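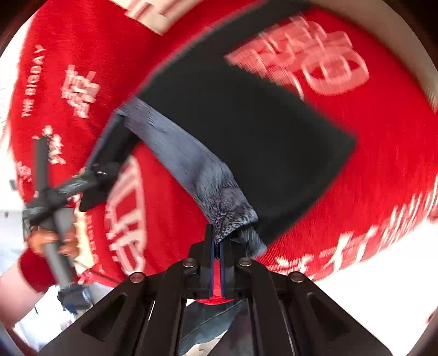
Brilside 천 다루기 데이터 (손그리퍼 2개)
README, 급하게 씀. 나중에 정리 예정

뭐냐면
집에서 만든 손그리퍼 한 쌍으로 천을 집고 당기고 펴는 동작 모음. 공유 작업실 Gureditz 구석 책상이랑 우리집 거실에서 찍음. 로봇팔은 아직 없음. 팔(Divent)은 조립 중이고 이 데이터는 그 전에 모아두는 것.

들어있는 것
에피소드 600개. 그중 쓸만하다고 표시한 게 533개. 나머지는 지우지 않고 reject 폴더에 그대로 둠, 실패 동작 필요한 사람은 거기서 가져가면 됨.
에피소드마다 영상(왼손, 오른손 각각), 그리퍼 벌어진 정도, 손목 궤적, 짧은 메모 txt.
메모는 한글이고 맞춤법 엉망임. 이해 바람.

하드웨어
그리퍼 몸체는 검은색, 양쪽 같은 도면. 손가락은 평행으로 닫힘. 관절은 둥근머리 나사로 고정. 나사 풀림 주의!! 한 시간 쓰면 바깥쪽 두 개가 먼저 헐거워짐. 풀림방지제 바르고 나서는 괜찮은데 분해할때 고생함.
카메라는 그리퍼마다 하나씩, 광각. 모서리가 검게 나오는 건 렌즈 때문이고 크롭 안 했음. 필요하면 crop.py 돌릴 것.
도면은 cad 폴더에 있음. v3만 맞는 파일. v2는 손가락 간격이 틀렸음

천 종류
검은 천, 청회색 띠 같은 얇은 천, 수건, 티셔츠, 행주. 빨간 바탕에 글자 인쇄된 천이 뒤에 걸리는 에피소드 있음. 글자 무늬가 많아서 특징점 추적은 잘되는데 검은 천은 반대로 거의 안 잡힘. 깊이 추정도 검은 천에서 구멍남.

동작 라벨
grab_edge : 가장자리 집기
two_hand_stretch : 한쪽 끝씩 잡고 당기기
fold_half : 반 접기
regrasp : 놓고 다시 잡기
drop : 떨어뜨림 (일부러 한 것, 실수 둘다 포함)
라벨은 혼자 손으로 달았음. regrasp랑 drop 경계 애매함.

알려진 문제
- 빠르게 움직이면 모션블러 심함. 셔터 올리면 어두워져서 그냥 둠
- 창가 쪽은 하얗게 날아감. 노출 고정을 깜빡한 날이 있음 (목요일 세션 전부)
- 에피소드 124는 왼쪽 궤적이 통째로 튐. 쓰지 말것
- 좌우 영상 싱크가 3프레임까지 어긋남. sync.py로 맞추고 쓰세요
- 한 손 영상에 반대쪽 손이랑 소매가 자주 나옴. 마스킹 안되있음

쓰는 법
압축 풀고 lucero_load.py 실행. 파이썬 3.10에서만 돌려봄. 윈도우는 경로에 한글 있으면 터짐, C 드라이브 바로 밑에 두면 됨.
Lucero는 그냥 로더 이름. 딴 데서도 불러 쓰려고 따로 뺐음. 에피소드 번호 넣으면 양손 영상이랑 궤적을 같이 띄워줌. q 누르면 꺼짐.

할 일
메모 txt 영어로 옮기기
손가락 안쪽 고무 바꾸고 다시 찍기, 지금건 얇은 천에서 미끄러짐
reject 폴더에 이유 적기 (절반쯤 함)

라이선스
비상업 자유. 출처에 Brilside만 적어주면 됨. 문의는 이슈로, 답 느릴 수 있음.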